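Cleaning Out an Old Desktop Before You Donate It

Computers & Home > How-to

Updated 3/17/26

Got asked this again so writing it up properly. You have an old tower in a closet. It still works, or mostly works. A school or a neighbor could use it. Before it goes anywhere: get your files off, get the dust out, check that it starts. One afternoon, less if you don't stop to read old letters like I did.

What you need

Phillips screwdriver, medium. Can of compressed air, or a small electric blower. Soft paintbrush, clean, dry. An external drive with enough room. Envelopes or little cups for screws. Masking tape and a pen. A phone for taking pictures of where cables go.

Do NOT use the household vacuum inside the case. Static. Outside is fine.

Step 1. Copy your stuff

Do this first while everything is still plugged in. Documents, Pictures, Desktop, Downloads. People forget Downloads. Also browser bookmarks, and saved passwords if you keep them there. Export both.

My own machine had 306 folders of photos and half were duplicates. Didn't sort them. Copied the lot, sort later. If you start sorting now you will never open the case.

When it's done, open a few files FROM the external drive. On another computer if you can. A copy you haven't opened isn't a backup yet.

Step 2. Sign out of everything

Email, music, cloud storage, the tax program. Some paid programs only allow so many computers, so deactivate them from inside the program. Kanchan Nigam wrote in to say she lost a license this way and spent a whole November on the phone about it. So, deactivate.

Step 3. Shut down, unplug, open up

Shut down from the menu. Switch at the back to off if there is one. Pull the power cord, then all the rest. Hold the power button in for ten seconds to drain whatever is left.

Tape a label on each cable as it comes off. Sounds fussy. Do it anyway.

Lay the tower on its side and take the side panel off. Latch, thumbscrews or plain screws, depends on the maker. Touch bare metal on the case before you put your hands in, and again every few minutes.
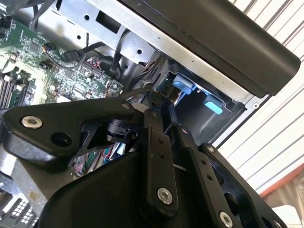
Step 4. Dust

Take it outside or open a window. Short bursts of air, can upright. If you tilt the can it spits cold liquid. Start at the top and work down so you aren't blowing dirt onto clean parts.

Fans: hold the blades still with a finger, then blow. A fan spun up by canned air can wear out its bearing. Brush the blades front and back.

Heatsink: blow through the fins from both sides if you can reach. This is where the worst of it hides, thick gray felt sometimes. Tweezers for the big clumps.

Power supply: blow through the vents from outside. Never open it. Even unplugged.

Cables get in the way. Move them gently, don't yank. If a plug comes loose push it back right then, not later.
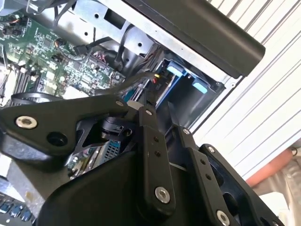 Inside an open desktop case.

Step 5. Check for loose parts

Press lightly on the memory sticks, they should be clicked in at both ends. Check the drive cables the same way. Look for stray screws, a loose one can short the board. Pick the case up and tilt it, listen for rattling.

Also look at the small round battery on the board. If the clock resets each time you unplug the computer, that battery is probably done. Cheap, common, easy swap.

How bare can it be? Depends who is taking it. The Wurnham school wants complete working machines only. The Divcombe repair club takes them with parts missing and uses them for teaching. Ask before you drive over. I didnt.
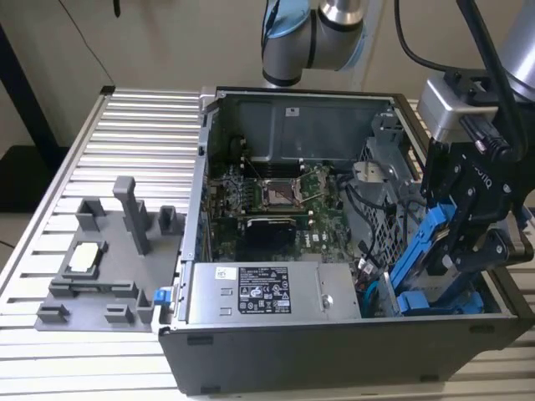 Bhupendra Goel

Step 6. Decide about the drive

Three choices really.

Keep it. Take the drive out, put it in a drawer, give the computer away without one. Safest. Tell whoever is getting it.

Erase it. Use the full erase option, the slow one. Quick format does not remove much. Mine took overnight.

Reset it. Windows has "Reset this PC", choose Remove everything, then turn on the clean drive option. Fine for most home users.

If you're pulling it: find the data cable and the power cable, take both off by the plug, never by the wires. Then release the drive and slide it out straight. Write the date and "old family computer" on tape and stick it on, you will not remeber in two years. 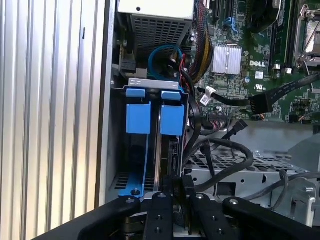
Hard drive in its bay.

Step 7. Close up and test

Cables clear of the fans. Side panel on. Plug in power, monitor, keyboard. If it starts and the fans sound even, good. If nothing happens, check the switch at the back, then the memory sticks again. It's nearly always the memory sticks.

Wipe the outside with a damp cloth while it's unplugged. Box up the power cord and keyboard with it. Put a note on top: what it is, what works, what doesn't, whether there's a drive.

Questions I got last time

Can I skip the dusting? You can. Kind of rude though.

What about the monitor? Separate question, most places have their own rules. Call.

Is it worth selling? Garba Olatunji got 220 for his, but that one was newer than most of what's in closets. Mine went for free and I was glad of the shelf space.

Laptop version is coming when I get to it.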